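Stultard Hand Gripper, Club Set
Price per pair: $140
Ships in 12 days

The maker's page says a beginner can fold laundry with these in an afternoon. Our robotics club had doubts, and after a month with a pair we still have some. We list them in the shop anyway, for student teams signing up for the Trolum folding challenge in July.

What you get: two hand-held grippers, blue finger pads, a hex key and a leaflet. The leaflet is thin. Print the Dreltevby class notes instead.

What it claims: "ready for any fabric." We'd like to know who tested that. Towels and T-shirts went fine. Thin socks were a pain, and two of our members gave up on them.

Ages: the box says 12 and up. We'd say 14, unless an adult does the setup.

Team tasks for the home round: pants, a shirt, a towel. Lay each one flat before you start the run. Drawstring pants count as one item, and the string has to end up inside the fold.
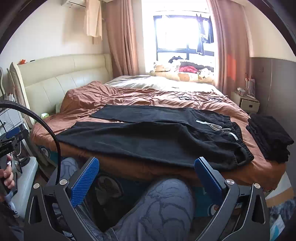

Judges at Escobar allow 28 folds per entry, which sounds generous until you have to redo the bad ones. Plan on a full Thursday evening.

Spare pads are sold separately. We asked why a set at this price doesn't include any and are still waiting for an answer.

Returns: unused sets only, in the original box.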